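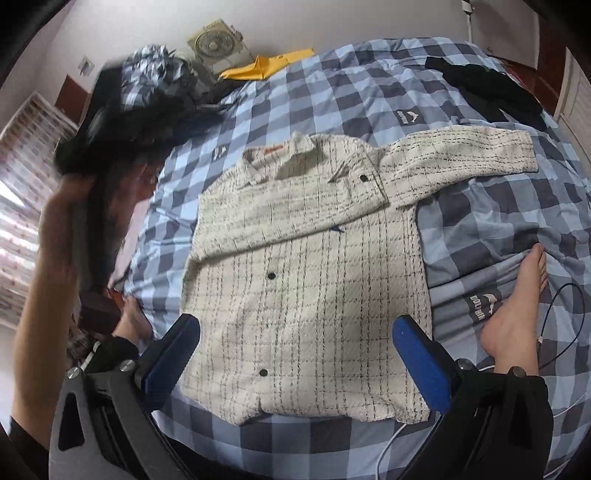 A button-up shirt in a woven grid pattern. Woven shirting is one of four fabric groups covered by the revised care guidance.

Clullivia textile group revises shrinkage guidance for woven shirts

The Clullivia Garment Care Association has issued a revised version of its guidance on the washing and drying of woven shirts, replacing a text that had been in use since 2000. The new edition takes effect in September and applies to member laundries, alteration shops and small manufacturers in the district.

The main change concerns how shrinkage is measured and reported. Under the old text, a garment was measured once before its first wash and once after it. The revised method requires 7 wash and dry cycles, with measurements taken after the first, third and last. Length is taken at the center back, from the collar seam to the hem, and sleeve length from the shoulder seam to the edge of the cuff. Both are to be recorded in millimeters.

Leena Koivisto, the textile engineer who led the revision, said a single wash gave a poor estimate of how a cotton shirt would behave in use. "Most of the movement in a plain weave is relaxation shrinkage, and it does not all come out in the first cycle," she said. "If you stop there, you report a number that the customer will never see again."

Trial measurements were carried out over 19 weeks at the Nurard laundry on Peñalver Street. Shirts were washed at 40 degrees Celsius and dried by one of three methods: tumble drying on low heat, line drying, and flat drying on a mesh rack. Tumble-dried cotton shirts lost the most length, with the greater part of the loss recorded by the third cycle. Flat drying gave the smallest change but took about twice as long as line drying under the same room conditions.

The guidance sets the acceptable limit at 2 percent in either direction for shirts sold as pre-shrunk. Shirts with no such claim may exceed the limit, but the measured figure must be stated on the care sheet. The earlier text gave no limit for pre-shrunk goods and left the wording to the seller.

A separate section deals with yarn-dyed checks and grids. In these fabrics the warp and weft often shrink at different rates, and the pattern shows it: a square repeat becomes a slightly rectangular one, and lines that were matched across a front closure or a pocket can drift apart. Laundries are asked to note the size of the repeat before washing when a customer brings in a shirt for alteration. 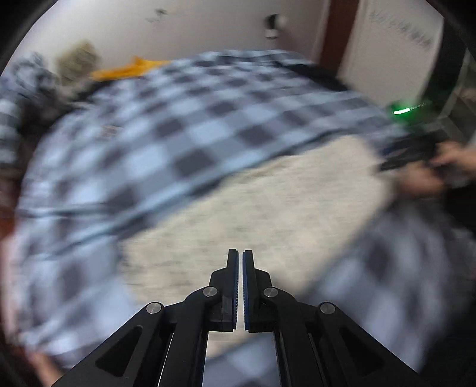
Olaia Lozano, who runs the Drukwood alteration shop, said the pattern section would affect her work more than the shrinkage limit. Customers tend to bring in new shirts to have the sleeves shortened before the first wash, and the shop then has to guess how much further the fabric will go. Under the new guidance, shops should decline to shorten sleeves on an unwashed cotton shirt, or should leave an allowance of 10 millimeters inside the cuff and say so on the receipt.

"We have been leaving the allowance for years," Lozano said. "Having it in writing makes the conversation at the counter shorter."

Not all members supported the change. Teodoro Cordero, a shirt maker with a small workshop in the same district, said the longer test would be a burden for firms that produce short runs. A full set of cycles occupies a machine for several days if the shirts are line dried, and each fabric has to be tested separately. He had asked for an exemption for runs of fewer than 50 shirts. The association declined, but agreed that a maker may rely on a fabric supplier's results if the supplier used the same method and temperature.

Labels are not affected. Care symbols stay as they are, and shirts already in stock do not need new ones. The printed care sheet, supplied with a garment or handed over on request, will carry two additional lines – one for shrinkage in length and one for shrinkage in sleeve length.

Esperanza Alcaraz, secretary of the association, said copies would be sent to members by mail and would also be available at the Clullivia office on Monday mornings. A short training session on the measuring method will be given at the Nurard laundry before the guidance takes effect. Places must be reserved in advance.

Guidance on knitted garments is under separate review, and no date has been set for its publication.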